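On Keeping a Household Inventory

It has been the practice of this blog to deal with domestic matters in the order in which they arise, and the subject of the household inventory has now arisen twice: first when the contents policy came up for renewal in March, and again when the house at Skorthorpe was made ready for letting. The two occasions called for the same document, and on neither was the document to hand. The present post sets out how the omission was put right and the rules which have been followed since.

The purpose of an inventory

An inventory serves two readers. The first is the insurer, who wishes to know what was owned and what it would cost to replace. The second is the household itself, which over a period of years loses track of its own belongings. A tenant may be considered a third reader, although a tenant requires a shorter list and has no interest in the price of the carpets.

The policy in force asked that any single article worth more than 600 pounds be named separately. Three articles met that description. Everything else could be entered under a general sum, and it was this general sum that had been guessed at for many years. The guess was found to be low, chiefly on account of books and bed linen, neither of which had ever been considered valuable.

Method

The work was carried out one room at a time, beginning at the top of the house. A ruled notebook was used in preference to a spreadsheet. It can be carried up a ladder, and it does not require charging. Each room was given its own double page, with the left side for furniture and the right side for everything smaller.

The following rules were adopted at the outset and have been kept, with one exception.

Articles are entered where they are found, even if they belong elsewhere. Moving things during the count leads to their being entered twice or missed altogether.

Receipts are numbered in pencil and kept in a single envelope. Where there is no receipt, the price of a similar article bought new is written in brackets.

Books are entered by the shelf. A full shelf in the back bedroom was valued at 200 pounds, and the same figure was applied to the others. The exception concerns the atlases, which are entered by title.

Nothing is thrown away on the day it is listed. A separate page at the back records what might be disposed of, and this page is read again after a month. Several entries were crossed out on the second reading - among them a fish kettle from Sarkura which has been used twice and may be used again.

The kitchen and dining room

These rooms took longer than all the bedrooms together. Kitchens hold a great many articles of small value, and there is a strong temptation to write "sundries" and close the book. The insurer will accept this, but the tenant's copy ought to be fuller. Disagreements at the end of a let tend to concern saucepans.

It was decided that articles under 40 pounds would be grouped by kind: drinking vessels, baking tins, trays and baskets, knives. Pieces which are kept together are entered together, so that a rack is listed with the mugs that hang on it and a teapot with its stand. Colours are written down in plain terms. "Mug, dark teal, yellow inside" and "mug, pale pink, dark inside" will be understood by anyone, whereas the names printed on the boxes will not. Woven trays are entered by shape.
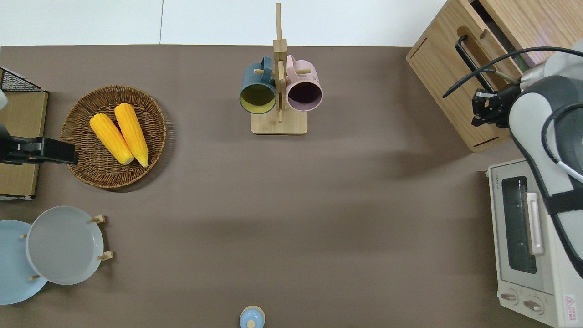 Storage of the finished document

The notebook is kept in the house. A fair copy, made on the Pisharody paper which takes ink without bleeding, is kept at another address, and photographs of the larger furniture are stored with it. An inventory that is lost along with the contents it describes is of little use in making a claim.

The cost of the whole exercise, including the notebook, paper and a new lamp for the attic, came to less than 100 pounds. The lamp would have been needed in any case.

Revision

The list is to be read through once a year, before the renewal notice arrives. Additions are made in ink and removals are ruled through, with the month written beside them. The sideboard at present on loan to relations in Protmont remains on the list, marked as absent, and a letter has been sent to ask whether it is wanted for another winter.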